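Home » News » Press releases

PRESS RELEASE

Pretel opens its Clirthorpe workshop to the public for two-arm robot demonstrations

CLIRTHORPE, August – Pretel will open the doors of its Clirthorpe workshop this month for an open day on robotic handling of household electrical items. Visitors will be able to watch pairs of small robot arms at work on everyday objects such as plugs, adapters and power strips, and to speak with the engineers who set up and supervise the tasks.

The open day follows a preview held for local schools, colleges and employers. Guests were received in small groups and taken through the workshop by members of the engineering team, who explained how each enclosed cell is prepared before a session and answered questions during the work itself.

The central demonstration concerns the handling of power strips and the leads and plugs that go with them. Flexible cable remains one of the more difficult materials for a robot to manage. It bends when it is lifted, it catches on its neighbours and it seldom lies in the same position twice. A plug must also be held at the correct angle before it can be brought to a socket, and small errors in grip become large ones at the point of contact. Pretel has chosen the task for public display on the grounds that every visitor will have carried it out at home and will be able to judge the result for themselves.

In the cell used for the demonstration, two arms are fixed to a rail along the front of a dark tabletop and work towards each other over an orange power strip, with a coil of white cable lying behind it.

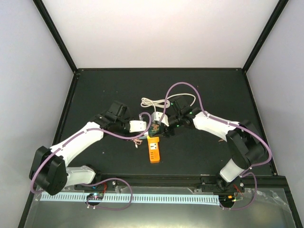

What visitors will see

The open day is arranged as a walking route with 7 stations, each staffed by an engineer. The first stations deal with single objects and simple movements. Later ones introduce tasks in which both arms are needed, and the power strip demonstration forms the last stop before the discussion area. Each demonstration will be repeated throughout the day so that no group is obliged to wait for a fixed showing.

Pirmin Haslinger, head of demonstrations at Pretel, said: "We want people to see the work as we see it ourselves, including the slow parts. Visitors to the preview were most interested in the moments when an arm paused or tried again, and they asked very good questions about them. We have lengthened the time at each station as a result."

Mr Haslinger added that the company had taken care to keep the cells in their usual working condition. "The tables, the lighting and the cable runs are as our engineers use them every week. We would like a student who is thinking about this trade to leave with a fair idea of it."

The second part of the power strip task turns on the white lead, with its plug beside the right-hand gripper and the cord running back to the coil on the table.
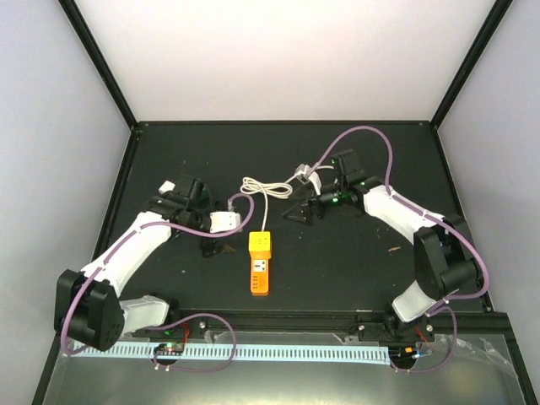 Pretel has worked with Akande, the training provider, on the printed guide that will be handed to visitors on arrival. The guide sets out the purpose of each station in plain terms and contains a short section on careers, covering apprenticeships as well as degree routes. Booking for the day is managed through Flikix, and a large-print edition of the guide may be requested at the same time.

Attendance and access

Admission is free of charge, but places must be booked in advance. Groups are limited to 6 people, and children must be accompanied by an adult. The route is step-free throughout and seating is provided at every station. Visitors are asked to leave large bags at reception and to remain behind the marked floor line while the arms are moving.

Doors open at 10 am and the last group will be admitted at 5 pm. Schools and colleges wishing to bring a larger party should contact the Pretel press and visits office, quoting reference 1746, so that a separate time can be arranged.

About Pretel

Pretel develops handling methods for small robot arms and provides demonstration and training services to manufacturers, repair firms and places of education. Its workshop and offices are in Clirthorpe.

Notes to editors

Interviews with Mr Haslinger and members of the engineering team are available on request. Journalists who wish to film at the workshop should notify the press and visits office before the open day.

ENDS

We use cookies to improve your experience of this website. By continuing to browse you agree to our use of cookies. Accept | Manage settings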